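How a Conveyor Belt Works

A conveyor belt is a long loop of strong material that moves things from one place to another. You have seen one at the grocery store checkout. Larger ones carry suitcases at airports, stones at quarries and parcels in mail centers.

The parts

Every belt conveyor has at least 2 pulleys, one at each end. A pulley is a wide drum that can spin. The belt is stretched around both drums and its ends are joined to make a loop. An electric motor turns one of the drums, called the drive pulley. The drum at the other end is the tail pulley. It has no motor and turns when the belt pulls on it.

Between the pulleys, the belt needs support. Light loads can ride over a flat metal bed. Heavy loads ride over rows of small rollers called idlers.

Why the belt moves

The drive pulley moves the belt by friction. Friction is the force that resists sliding when two surfaces press together. If the belt is too slack, it does not press hard enough on the drum, and the drum spins while the belt stays still. This is called slipping. A screw at the tail end moves the pulley outward to tighten the belt.

Straight running

A belt can drift to one side. Many pulleys are slightly thicker in the middle than at the edges. This shape is called a crown, and it guides the belt back to the center.

Long and short

The conveyor at the Zolthorpe gravel pit is 295 meters long and has 112 idlers under its top side. The one in the Skandus bakery is 9 meters long and has none. It slides on a steel bed.

Words to know

Drive pulley: the drum turned by the motor.
Idler: a roller that supports the belt.
Crown: the raised middle of a pulley.
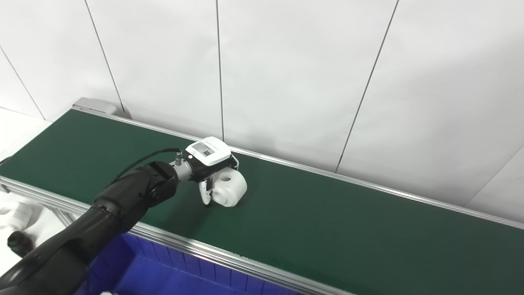 A conveyor belt with a dark green surface.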